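Subject: Re: [dental-patients] Crown came off twice, dentist now suggests implant
From: Lejla Vukadinović
To: dental-patients list

Hello Nimal and all,

I am sorry to hear about the second time. I had a similar story with a lower molar, so I will answer inside your message.

Nimal Munshi wrote:
> The crown came off again in December, while I was eating bread.
> It is 14 months old. The clinic in Lallthorpe cemented it back the
> first time and charged me 64 for it. Now they say there is
> too little tooth left and I should think about an implant.
> Is it normal to go from cement to implant so quickly?

It can be normal, but I would ask some questions first. My dentist in Vesby explained to me that a crown needs a ring of healthy tooth all the way round to hold on to. When this ring is too low, new cement helps only for a short time. You should ask how much height is left, and ask them to show you on the X-ray. Mine did this in five minutes and I understood much better.

> They did not mention any other option.

There are some between the two. Sometimes the gum is lowered a little, so more of the tooth is free for the crown to hold. Aarti Rawat wrote on this list that she had it done, and she was sore for a week but the crown is still in place. If the tooth has a root canal, a post with a new core may be possible. I can't say if your tooth is suitable for this - only a dentist who looks at it can say.

> I still have the crown in a small box. Can I push it back in
> myself for the weekend?

Please don't use household glue, this is the one thing my dentist was very strict about. The pharmacy sells temporary dental cement. Clean the crown well, try it dry first, and if it does not sit like before, leave it out. Don't sleep with it when it is loose, you could swallow it or breathe it in.

For the second opinion, I went to the Biswas practice and paid 238 with the X-rays included. It was not cheap for me, but they sent me a written plan with two options and the price of each, and I could take this home and think. Phúc Kiều also went there, maybe he can tell you if the price is still the same.

Until it is repaired, chew on the other side and brush the open tooth gently with a soft brush. Mine was sensitive to cold, so I drank everything at room temperature.

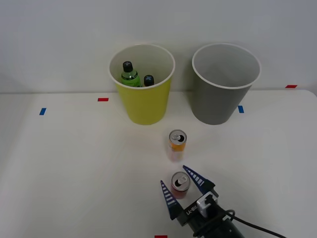
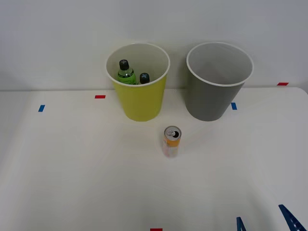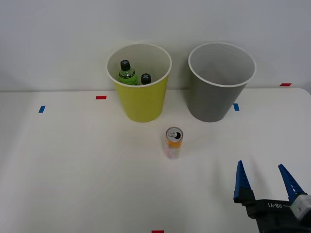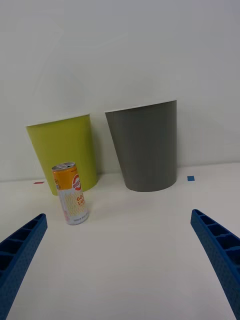
Sandamali Paul asked me off the list: How long can a tooth stay without its crown?
Only for a short time, so call the clinic in the first days, because the tooth can break and the neighbors can move until the old crown does not fit any more.

Best wishes to you, and write to us what they say,
Lejla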